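The Case for Pattern in Public Rooms

A public room in this region is usually painted one shade of off-white and left that way until the paint fails. The practice is defended as neutral and economical. It deserves a closer look than it commonly receives, for the rooms in question are clinics, waiting halls and reading rooms where people spend long hours, often at difficult moments in their lives.

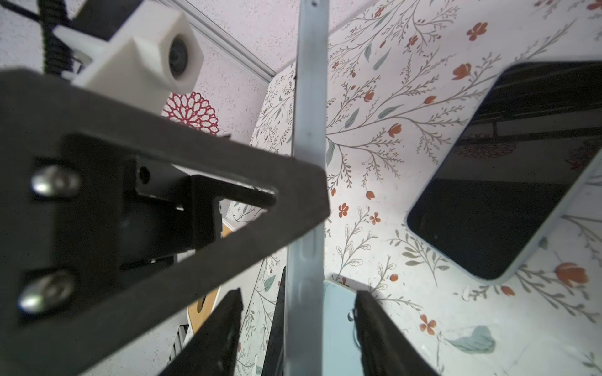
Maintenance departments favor plain surfaces for sound reasons. A plain wall is quick to repaint, and matching it calls for no skill. The same reasoning governs equipment, which is bought to last and seldom to please: a flat dark gray plate, a pair of silver screw heads, a black bracket with a hole in it. Such parts are properly judged by their work. A room where people sit and wait should be held to a different standard, and current purchasing rules do not allow for one.

The town of Jilimby revised its rules after a survey of residents. Of 1,813 replies, 78 percent favored some form of pattern in public interiors. The council had expected complaints about cost. Most of the written remarks concerned dullness, and several described the old library annex as a place to leave quickly.

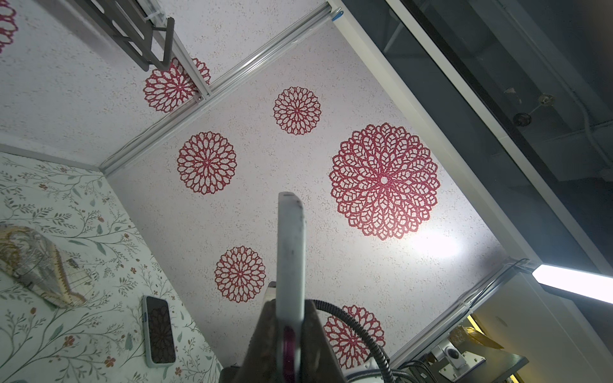
Red mandala decals on a speckled white panel.

Pattern has long been treated as a private taste, suited to kitchens and bedrooms. Older public buildings were never so timid. Their tile floors and stenciled borders were ordinary work, done by local trades and repaired by them. 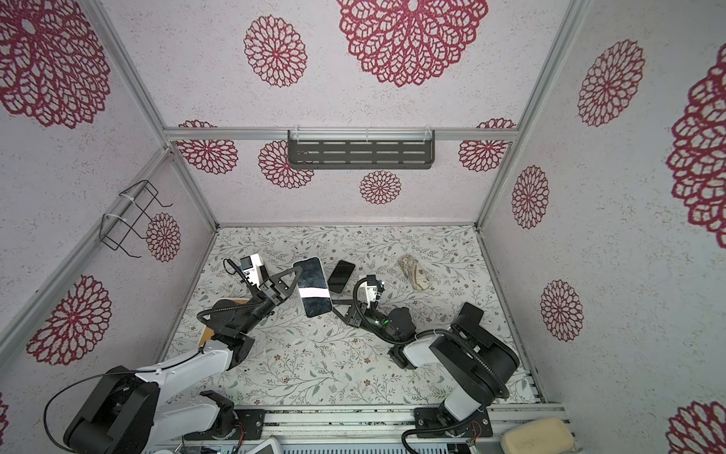 Crimson motifs on the walls, a botanical print on the floor.

It is fair to object that two strong patterns may compete, and that a tired visitor may prefer calm. Good guidance can address this. The Ultasska housing office permits bold designs in corridors and keeps sleeping areas plain, a sensible division that other bodies could adopt at little expense.

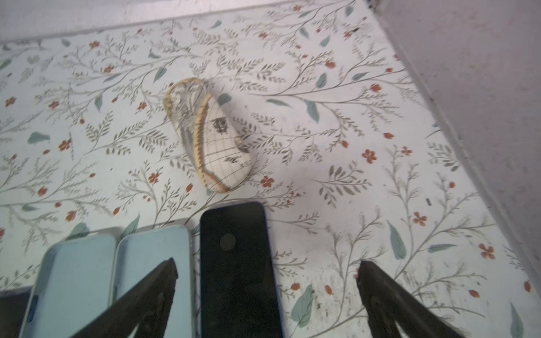
Ahn, October

The district board will shortly consider a grant of $2,000 for each of its 70 public rooms. This publication supports the measure. The sum would cover printed coverings for walls and tables, with leaves and small flowers if residents so choose, and it would leave the choice with those who use the room. The board should also require that spare rolls be kept on site, so that a torn section can be replaced in the same design.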